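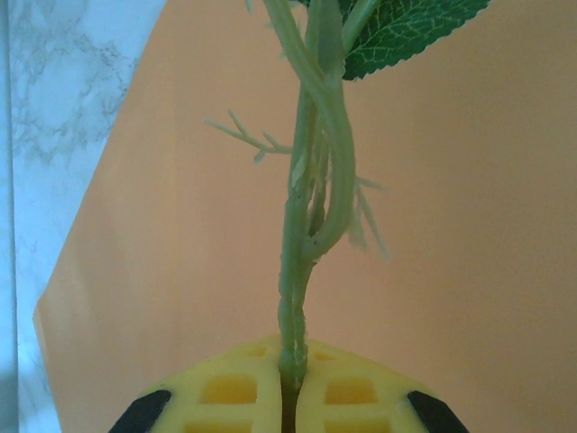 My mother-in-law wants silk and plastic flowers for the memorial table in August, and I want real ones, so I ask here before we have a family war. She has a point about the heat. The hall has no air conditioning and last summer the hydrangeas fell down before the speeches. But when I look close at artificial flowers I see only the plastic. A pale green stem with that waxy look, two strands twisted around each other in the middle, and then one leaf which is quite good, with veins and little teeth on the edge. The leaf could convince me. The stem, no. My question is for people who have arranged for big rooms: do guests notice this from their chairs, or is it only me with my nose in it? We have 167 people coming and 80 of them will sit near the tables. The budget is small but not tragic.

Posted by thais_teixeira, Jan 17, 2018

oldbucket
Nobody will look at the stems. Put them in a vase that is not glass and your problem is finished. I did three weddings and a retirement dinner this way.

fennel_and_rue
I disagree with oldbucket, sorry. In a low arrangement people at the table look down into it all evening. They have nothing else to do during the speeches. They touch it too, and the moment one person touches it, the whole table knows. For the high arrangements near the door, yes, use artificial. For the tables, use real.

thais_teixeira
Thank you both. The vases are glass, unfortunately, they belonged to my father-in-law's mother and they are half of the reason for the flowers. I cannot put them away. There are twelve of them, all different heights.

Maeve Duggan
Glass vases and artificial stems can live together if you fill the vase. I used moss, then pebbles, then moss again. Some people pour in clear resin that looks like water, but please don't do this with family vases. It does not come out again. My cousin tried boiling water, then a hammer.

oldbucket
Moss is what I was going to say.

gravelpath_9
Why does everybody accept that real flowers can't survive August? Which flowers did you use? If the answer is hydrangeas, then of course they fell. Hydrangea drinks through the whole head and it is the first one to give up. Take statice, strawflower, eryngium, carnations, chrysanthemums. Carnations have a bad name but they stand in a hot room for two days without complaining. I grew up near Guimarães and in summer the church there was full of them, with the doors closed.

thais_teixeira
My husband's family is from Guimarães! So now I will say "carnations, like at home" and maybe this works better than all my other arguments. My mother-in-law thinks carnations are for gas stations, but she left when she was nine.

fennel_and_rue
Use the old garden types if you can find them, the smaller ones in dusty colors. Put three or four stems in the short vases and do not mix with white. Also cut them the night before and leave them in deep water in the coldest room you have. People skip this and then say the flowers were bad.

Nirnau
Can I say something for the mother-in-law? It is a memorial and not a wedding. Perhaps she wants something she can keep after. When my aunt died we had real flowers, very beautiful, and on Monday I carried all of it to the compost in black bags. I did not enjoy this. If the plastic ones go home with her and stand on a shelf, I would not call it bad taste.

gravelpath_9
Then give her dried ones. Statice and strawflower dry by themselves and keep the color. You hang them upside down in a dark closet and forget them for three weeks.

Nirnau
Dried flowers collect dust and drop pieces everywhere. My sister had a bunch in the bathroom and it became gray.

gravelpath_9
In the bathroom, yes. Dried flowers in a room with a shower. What did she expect?

Nirnau
I only report what happened.

thais_teixeira
Please don't fight about the bathroom. Nirnau, I did not think about this side and I think you are right, maybe I should ask her directly what she wants to have after. We only talked about prices and heat until now.

About prices, since someone will ask. The florist in Makisgate wants 195 for the tables only, without the two big ones by the door, and delivery is extra. The artificial ones she has chosen cost 80 for everything, but she would have to arrange them herself, and her hands are not good anymore, so this means me.

oldbucket
80 for twelve tables and a door is cheap. At this price I understand why you don't like the stems. Better ones have wire inside with a rough cover, and you can bend them so they don't all stand like soldiers. If you buy the cheap ones, at least bend the leaves a little and pull off every second one. They come out of the bag too perfect and all facing one side.

Maeve Duggan
And steam them. Hold them over a kettle for a few seconds, not too close, and the petals relax. This is for the fabric ones. With plastic leaves I would be careful, I lost a whole fern this way.

fennel_and_rue
195 for twelve small tables seems high to me for August, when half of the gardens are full. Is there a market? In our town you can order buckets from a grower if you call about two weeks before. You get mixed stems, you don't choose the exact color, and you arrange everything yourself. But you are arranging anyway.

thais_teixeira
There is a Saturday market in Seltota, forty minutes by car. I never thought to ask the growers for buckets, I only bought tomatoes there. I will go and ask in spring, when they come back.

gravelpath_9
Ask what they will have in the second half of the month, and take a little more than you need. Some stems always break in the car. Put the buckets on the floor behind the front seats and not in the trunk.

oldbucket
My advice is still artificial by the door. You will be tired that day, and the door ones are the ones you have to carry on a ladder.

fennel_and_rue
With this I agree. There, I said it.

thais_teixeira
I talked with her last night, it was a good talk. She does not care so much about the tables. What she wants is one arrangement to keep, for the little cabinet where his photo stands, and she wants it to have roses because he grew roses. So the plan for now is: carnations and whatever the growers have for the twelve vases, artificial for the door, and one good small arrangement with silk roses for the cabinet. For this one I will spend more and look carefully at the stems before I pay.

She still says gas station. But she asked if they exist in dark red.

Maeve Duggan
They do, and they smell of cloves if you get the right ones. For the silk roses, look for the kind where the leaves are a bit uneven in color on the back. And bring one of the vases to the shop with you, the smallest, wrapped in a towel. Stems for shops are always too long and it's hard to guess at home how it will look when you cut them.

thais_teixeira
With which tool do you cut them? My kitchen scissors did not survive the Christmas garland.

oldbucket
Wire cutters from the garage. Never the good pruners, the wire makes a notch in the blade and after this they chew everything.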